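5 min read

Lucienne Le Goff would like it known that she did not set out to become the person people call about wallpaper. "I trained as a bookkeeper," she says, pouring coffee in the back room of Pudine, the shop she has run since 2000. "I liked columns. Then I hung one hallway for my sister, and the pattern matched, and that was the end of my peace."

Plenty of her customers arrive after a failed first attempt. They tend to bring a scrap of the paper in a freezer bag, like evidence. Le Goff asks them two things: how old the house is, and whether they're still speaking to whoever held the ladder.

"Old houses lean," she says. "You start in one corner, perfectly straight, and by the window the flowers are walking uphill. People blame the paper. The paper is fine. Your house is drunk."

Large florals are back, which pleases her as a merchant and worries her as a citizen. She spent most of the 1990s steaming them off other people's dining rooms. "Peach and coral," she says. "I scraped so much coral. Now they come in and ask for it by name."

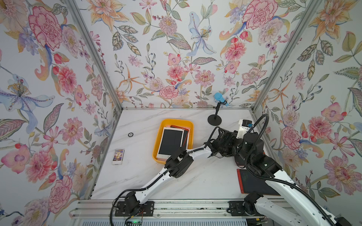

Where to hide the bad seam

Every room has one, she insists, and the skill lies in choosing who gets to see it. Her own preference is above the door you came in by. "You only look back there when you're leaving, and by then you've had dinner."

Her business partner, Jianguo Tang, favors the corner behind the tallest bookcase. The two have disagreed on this for years, and the shop's own walls show both methods. I was asked to find the seams and found neither, though I was also asked to stop touching the walls.

Tang, who handles the measuring, is gloomier about customers. "They measure once, on a phone, in the dark," he says. He tells them to buy an extra roll. They don't, and in April they come back for it, when the batch has changed and the pink is a different pink.

Does Le Goff have wallpaper at home?

"White paint," she says. "Everywhere. Even the closets."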